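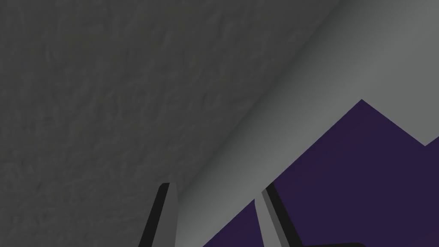
그림 1. 시뮬레이션의 손목 시점 화면. 그리퍼 두 손가락이 벌어진 상태이며 접촉한 물체는 없음.

로봇 조작 개론 4주차 강의 노트
현장 견학: Wisholm 연구동 공개일

견학일: 2021년 9월 13일 월요일
안내 및 시연: Stavros Alexiou (Zamfir 시뮬레이션 팀)
정리: 조작 개론 조교실

1. 견학 개요

Wisholm 연구동 공개일에 수강생이 참가하여 들은 내용을 정리한 노트이다. 오전에는 2층 세미나실에서 시뮬레이터 시연을 보았고, 오후에는 1층 실험실에서 실제 로봇 팔의 동작을 보았다. 시험 범위에는 2절부터 5절까지가 들어간다. 6절은 질의응답을 옮긴 것이므로 읽어 두기만 하면 된다.

시연에 쓰인 시뮬레이터의 이름은 Zuro이고, 과제 묶음의 이름은 Flondell이다. 둘을 혼동한 학생이 있어서 다시 적는다. Zuro는 물리 계산과 렌더링을 맡는 프로그램이고, Flondell은 그 위에서 돌아가는 집기, 옮기기, 끼우기 과제의 모음이다. 수업 실습에서는 Flondell 가운데 집기 과제만 사용한다.

2. 손목 시점과 고정 시점

로봇 팔에 카메라를 다는 위치는 크게 두 가지로 나눈다. 작업대 바깥에 세워 두는 고정 시점과, 그리퍼 바로 위쪽 손목에 붙이는 손목 시점이다.

고정 시점에서는 팔 전체와 작업 영역이 함께 보인다. 물체가 어디에 있는지 찾고 팔의 큰 움직임을 계획할 때 편하다. 단점은 가림이다. 팔이 물체 위로 내려오면 정작 손가락과 물체가 만나는 부분이 팔에 가려진다.

손목 시점에서는 손가락이 항상 화면의 비슷한 위치에 나온다. 그림 1에서도 두 손가락이 아래쪽에서 올라와 서로를 향해 기울어 있다. 카메라가 그리퍼와 함께 움직이므로 손가락의 위치는 카메라 좌표계에서 여닫는 정도에 따라서만 바뀐다. 접촉 직전의 정렬을 볼 때는 이 시점이 유리하다.

대신 손목 시점은 시야가 좁다. 팔이 낮은 자세에 있으면 화면 대부분이 몇 개의 면으로만 채워지고, 그 면이 무엇의 일부인지 한 장만으로는 판단하기 어렵다. 그림 1의 경우도 질감이 있는 짙은 회색 면, 매끈한 밝은 회색 띠, 보라색 영역이 보일 뿐 물체의 전체 윤곽은 알 수 없다. Alexiou 씨는 시연 중에 학생들에게 손목 화면만 보고 팔의 자세를 말해 보라고 했는데, 답이 세 갈래로 갈렸다. 고정 시점 화면을 함께 띄운 뒤에야 의견이 모였다.

정리하면 다음과 같다.
고정 시점: 시야 넓음, 접촉부 가림 잦음, 카메라와 로봇 베이스 사이의 변환이 일정함.
손목 시점: 시야 좁음, 접촉부가 잘 보임, 카메라와 손끝 기준점 사이의 변환이 일정함.

변환이 일정하다는 말은 보정을 한 번 해 두면 그 값을 계속 쓸 수 있다는 뜻이다. 손목 시점에서 물체의 위치를 베이스 좌표로 바꾸려면 그 순간의 관절각을 알아야 한다. 관절각과 영상의 시각이 어긋나면 위치 오차가 생긴다. 팔이 빠르게 움직일수록 오차가 크다.

3. 렌더링에서 확인할 점

Zuro는 장면의 모든 면에 재질을 지정한다. 재질에는 색, 거칠기, 질감 무늬가 들어간다. 그림 1의 짙은 회색 면에는 옅고 불규칙한 얼룩무늬가 있고, 보라색 영역에는 무늬가 없으며 색이 균일하다. 밝은 회색 띠에는 무늬 대신 명암의 변화가 있어서 휘어진 면처럼 보인다.

영상에서 특징점을 찾는 알고리즘은 이 차이에 민감하다. 무늬가 없고 색이 고른 면의 안쪽에서는 특징점이 거의 나오지 않는다. 이때 쓸 수 있는 정보는 경계선이다. 보라색 영역의 위쪽 윤곽처럼 각이 지고 선명한 경계는 검출이 쉽다. 반대로 짙은 회색 면과 밝은 띠가 만나는 곳처럼 부드럽게 흐려진 경계는 임계값에 따라 검출되기도 하고 빠지기도 한다. 실습 때 임계값을 바꾸어 가며 결과를 비교할 것.

학습용 영상을 만들 때는 재질과 조명을 매번 무작위로 바꾼다. 이를 도메인 무작위화라고 한다. 시연에서는 같은 과제를 재질만 바꾸어 640회 실행한 결과를 보여 주었다. 재질을 고정해서 학습한 정책은 새로운 색의 작업대에서 접근 방향을 자주 틀렸다. 조명까지 바꾼 경우의 결과는 배포 자료에 들어 있지 않다.

4. 파지 동작의 단계

Flondell의 집기 과제는 다음 순서로 기록된다.

(1) 대기. 그리퍼를 벌린 채 시작 자세를 유지한다.
(2) 접근. 손끝 기준점을 물체 위쪽의 예비 위치로 옮긴다.
(3) 하강. 손가락 사이에 물체가 들어오도록 내린다.
(4) 닫기. 양쪽 접촉력이 기준값을 넘을 때까지 닫는다.
(5) 들기. 정해진 높이까지 올리고 미끄러짐을 검사한다.

단계의 구분은 화면이 아니라 로그로 한다. 벌어진 그리퍼가 찍힌 화면 한 장은 (1), (2), (3) 어디에서도 나올 수 있다. 보고서에 화면을 넣을 때는 단계 번호와 로그 시각을 같이 적는다. 이 부분은 작년 보고서에서 감점이 가장 많았던 항목이다.

그리퍼의 개폐량은 완전히 닫힌 상태를 0, 완전히 벌어진 상태를 80으로 둔다. 단위는 밀리미터이다. 물체의 폭보다 조금 넓게 벌려서 접근하는 것이 보통이며, 매번 끝까지 벌리면 주변의 다른 물체를 건드리기 쉽다.

5. 시뮬레이션과 실물의 차이

오후 시연에서는 Zuro에서 학습한 정책을 1층의 실제 팔에 옮겨 실행했다. 첫 시도에서는 물체의 모서리를 밀고 지나갔고, 두 번째 시도에서는 집었으나 들어 올리는 중에 놓쳤다. 카메라 보정값을 다시 읽어 들인 뒤의 세 번째 시도는 끝까지 진행되었다.

차이의 원인으로 든 것은 마찰 계수, 제어 지연, 카메라 보정 오차였다. 마찰 계수는 시뮬레이터에서 한 값으로 고정되어 있지만 실제 손가락 패드는 닳은 정도에 따라 달라진다. 제어 지연은 측정해서 시뮬레이터에 넣을 수 있다. Zamfir 팀은 지연을 넣은 조건과 넣지 않은 조건을 나누어 모두 2471회의 실행 기록을 모았고, 그중 성공으로 판정된 것은 1634회이다. 조건별 성공률은 공개 자료에 없으므로 보고서에서 추정하지 말 것.

6. 질의응답 발췌

손목 카메라 하나만으로 과제를 수행할 수 있는가.
집기 과제는 가능하지만 처음에 물체를 찾는 동작이 따로 필요하다는 답이었다. 끼우기 과제에서는 고정 카메라를 함께 쓴다.

손가락이 화면을 가리는 것은 문제가 되지 않는가.
가리는 위치가 개폐량에 따라 정해지므로 미리 마스크를 만들어 둘 수 있다. 다만 손가락을 지우지 않고 그대로 두는 편이 정렬에 도움이 된 경우도 있었다고 한다.

렌더링 품질을 높이면 실물에서의 성능도 올라가는가.
어느 정도까지는 그렇지만 계산 시간이 늘어난다. 같은 시간에 재질을 더 다양하게 바꾸는 쪽을 택했다고 답했다.

7. 과제

가. 손목 시점과 고정 시점에서 각각 보정해야 하는 변환을 좌표계 그림과 함께 쓰시오.
나. 배포한 손목 시점 영상에 경계 검출을 적용하고, 임계값 세 가지의 결과를 비교하시오.
다. 집기 과제 로그 하나를 골라 다섯 단계의 시작 시각을 표시하시오.

분량은 네 쪽 이내, 제출은 다음 수업 시작 전까지 강의실 앞에서 받는다. 로그 파일을 여는 방법은 3주차 노트의 부록에 있다. 12월에 있을 Wisholm 2차 견학 신청은 조교실에서 따로 안내한다.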